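Movero adds second room to Gerunum club night

2021-09-21 — Movero, the promoter of the electronic music night Gerunum, will run the event across 2 rooms when it returns to the Plemer building in January. The main room keeps its licensed capacity of 267. The upper room is licensed for 87.

Vimala Rai and Chidubem Briggs will play the main room. Fatemeh Pakzad is booked upstairs for a 4-hour set, vinyl only.

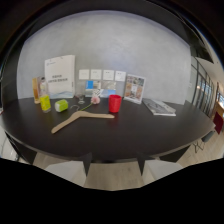
Sound and entry

Panicker will supply the sound system in both rooms. The upper room will use a smaller rig with separate limiters, set to meet the venue's night-time noise conditions.

"The upstairs floor has a different ceiling height and needed its own tuning," said Divya Hegde, production manager at Movero. "We have allowed a full afternoon for it."

One ticket covers both rooms. Entry to the upper room is subject to capacity, and re-entry to the building is not permitted after midnight. The cloakroom is on the ground floor, next to the accessible entrance.

Media enquiries: Mingxuan Jia, Movero press office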